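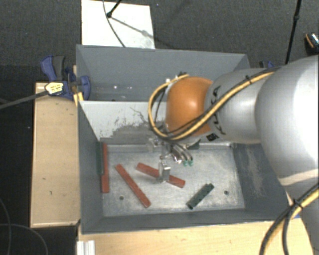
The Long Wait at the Steinbach Evidence Room

By Kathleen Doherty

May 13, 2019

Print | E-mail

Reading time: 2 minutes

Search this site Enter keyword Go

The burglary at Anton Street took less than half an hour. The report on it runs six pages, and the last line says the case is open pending lab results. It has said that for 2 years.

Stellan Ljungberg keeps a copy in a kitchen drawer. He came home from a night shift to find the back door forced and his late wife's jewelry gone. Officers lifted a partial palm print from the window frame and bagged a pry bar left in the yard. Both items went to the county evidence room in Steinbach, where they still sit.

"I called every month the first year," Ljungberg said. "Then I called when I thought of it."

His case is one of 3,972 property crimes in the county with physical evidence that has never been examined. The number comes from an internal audit finished this spring and released after a records request. More than half are burglaries. Most of the rest are car thefts, where a swab was taken from the steering wheel and then stored.

The sheriff's office does not dispute the figure. Violent cases go to the lab first, and the lab has six examiners for the whole region. A burglary with no injuries and no suspect goes to the back of the line. When a new assault or homicide comes in, the line moves back again.

The delay has a cost beyond the missing property. Last fall, detectives in the neighboring town of Onder matched one man to nine break-ins after his arrest on a traffic warrant. Prints from four of the nine had been in storage for over a year. Five of the break-ins took place after the first print was collected.

The county has set aside money to send 2,000 items to a private lab over the next year, starting with the oldest. Prosecutors will have to move quickly on some of them. The filing deadline for many burglaries here is three years, and part of the backlog is already past it — those items will be logged and returned to their owners, or destroyed.

Ljungberg received a letter in April saying his evidence is in the first group. It gave a case number and a phone extension. He has put it in the drawer with the report.

Print | E-mail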